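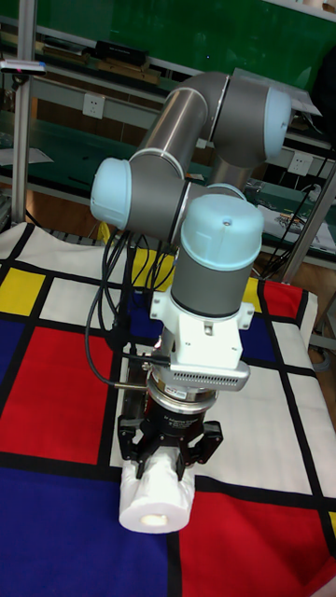
A Mondrian-style cloth brings color to a worktable.

The Grid That Got Into Everything

Once you start looking for colored grids, you can't stop. I spent most of November walking around Hudgate with a notebook, and I came home with pages of them: a bakery awning, a shower curtain in a shop window, a bike frame, the side of an ice cream truck, three different pairs of socks on the same bus. Red here, a big calm square of white, a thin strip of yellow pushed right out to the corner. The look is a century old and still turns up everywhere, and I love it.

Piet Mondrian didn't begin with squares. His early pictures are full of trees, windmills and gray Dutch rivers, and if you line up the tree paintings in order you can watch the branches stiffen, bit by bit, until they're mostly lines (it's one of the great slow-motion shows in painting, and worth a whole afternoon). By the early 1920s he had arrived at the style everybody knows, with black bars, plain white and the three primary colors.

Then cloth got hold of it. Yves Saint Laurent's shift dresses of 1965 are the famous case, and they're cleverer than they look. The blocks were pieced together from separate bits of wool jersey, with the shaping tucked away in the seams, so the grid stays flat on a body that isn't. Copies followed fast, and home sewers had a go too.

The best place I know to see what happened next is the print archive at Disport, a former dye house out past the Hudgate rail yard. It holds 2,669 fabric samples, and 164 of them are filed under "grid, primary." You can pull out the drawers yourself! Some are faithful. Others go cheerfully off the rails, with pink where the red should be, or brown and orange from a decade that couldn't leave anything alone. My favorite is a kitchen curtain with a tiny teapot hiding in one of the yellow boxes.

Seeing so many together also teaches you what makes a good one. The weak prints use squares that are all close to the same size, and they end up looking like bathroom tile. The good ones are lopsided. A huge white area leans on a sliver of blue, and your eye keeps traveling back and forth between them.

If you want to try it at home, a tablecloth is a lovely first project. Ruawai, the little fabric store on the corner below the archive, sells plain cotton in 25 colors, and you'll need 6 at the very most. Cut the black strips wider than you think you should, because the seams eat them up. Lay everything out on the floor before you sew, walk away for an hour, then come back and move the yellow. I moved mine four times, and I'm still looking at it.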